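Submitting a Science Fiction Manuscript to Plondemano

Writers who wish to have a novel or novella considered by the Plondemano speculative fiction list should follow the steps set out on this page. Submissions are read each November.

Step 1. Prepare the manuscript
Use a plain 12-point font with double spacing throughout. Number every page and place the title in the header. The author's name should appear on the cover sheet only.

Step 2. Write the synopsis
The synopsis may run to two pages. It must state how the story ends. Invented terms should be explained the first time they appear.

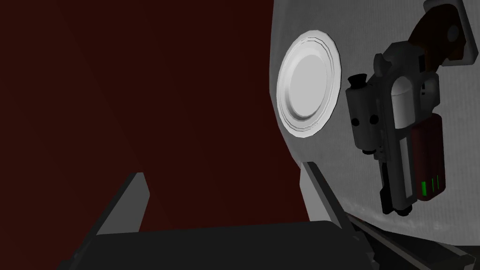 Series proposals require a separate outline of up to four pages, covering the later volumes. Authors who have already published part of a series elsewhere should list those titles and confirm that the rights are available.

Step 3. Complete the cover sheet
Give the word count, the subgenre and a postal address. Co-authors must each sign. Agents submitting for a client should attach a letter of authority.

Step 4. Send the files
Upload the manuscript, synopsis and cover sheet together through the Tulitz portal. The portal closes at 8 p.m. on the final Sunday of the reading period. Files sent by email are not read.

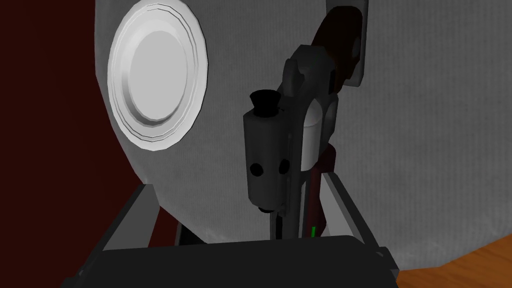
Computer rendering: white disc and dark grey hinged mechanism.

After submission
An acknowledgment is issued within two working days. Manuscripts are assigned to Ghizlane Alaoui or Tirta Nair for a first reading, and decisions are sent within 12 weeks. Authors may withdraw at any time by writing to the editorial office and quoting the reference number given in the acknowledgment.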